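Running club forum > Races and travel > Helgate 9-miler, team trip: host family or hotel? 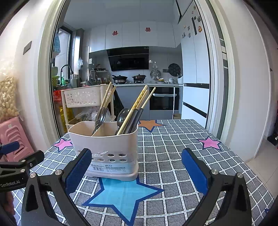 Spoons and chopsticks in the holder.

Durnska
Posted Saturday, June 12, 2021

Hello all. I am putting together the plan for our team at the Helgate race and I would like opinions before I write to anyone. Last time we were divided between two hotels, and half of the team missed the first bus to the start. Elspeth Moncrieff has offered again that we stay in her house, which is nine minutes on foot from the start line. She has beds for some and floor for the rest. She asks for no money, only that we cook one dinner for everybody and leave the kitchen as we found it.

My own opinion is that we should accept. But I know that some of you did not sleep well the last time we tried a floor, so please say it now and not in the car.

Kerr
I'm out on the floor idea. I'm 52, my back is 70. Last time I slept on a floor before a race I ran the first three miles like a folding chair. Get a hotel, split the cost, everybody sleeps.

Sadero
Kerr, the hotel was the one with the wedding. Did you sleep at the hotel?

Kerr
No. But I was awake on a mattress.

Durnska
I can ask Elspeth to keep one of the beds for you. I did not write it clearly: the beds go first to those who need them, and the younger ones bring a mat.

About the money, because it will be asked. The team account has 300 dollars for this trip. With a hotel, all of it is gone on the first night and each person pays extra. With the house, we can use it for fuel and for the dinner, and I would like to buy Elspeth a proper gift.

tallpines
First year on the team so maybe a dumb question. Is the course really as hilly as people say? I signed up in March and have been training on the river path, which has no hills at all.

Sadero
Not dumb. The first half is flat. Then there is one long climb after the bridge and you will hate it. Walk the steep part if you must, I passed plenty of people there last time by walking fast. Also don't go by the crowd at the start, there are 3000 runners and most of them go out too quick.

Kerr
Disagree on walking. It's not that steep. Short steps, eyes on the road in front of you, keep running. If you walk once you'll walk again.

Sadero
I walked and I was ahead of you.

Kerr
You had the better shoes.

Durnska
Please, a separate thread for the hill. I would like to finish the question of the beds.

For now I have understood it like this:
Kerr – a bed, or he books his own room.
Sadero – mat.
tallpines – not said yet.
Me – mat, I sleep anywhere.

tallpines
Mat is fine! I can cook too if that helps. I make a good noodle soup and it's easy to do in one big pot. Does she mind people using her stove the night before?

Durnska
She does not mind, she prefers it. Soup is good, but please nothing very spicy before the race. I have made this mistake myself and I will not describe it.

Kerr
Fine. If there's a real bed I'll take it. But I want it on record that I'm driving up separately, I'm not doing the 5 a.m. thing with the radio on.

Sadero
It was one song.

Kerr
It was one song 23 times.

Durnska
Thank you, Kerr, I will write to her tonight and ask for the bed. Anybody who has not answered, please do it before Wednesday, so that she knows for how many people she must find towels. The race numbers can be picked up the day before at the school gym, and you need to bring your ID – last year they would not give mine to a friend.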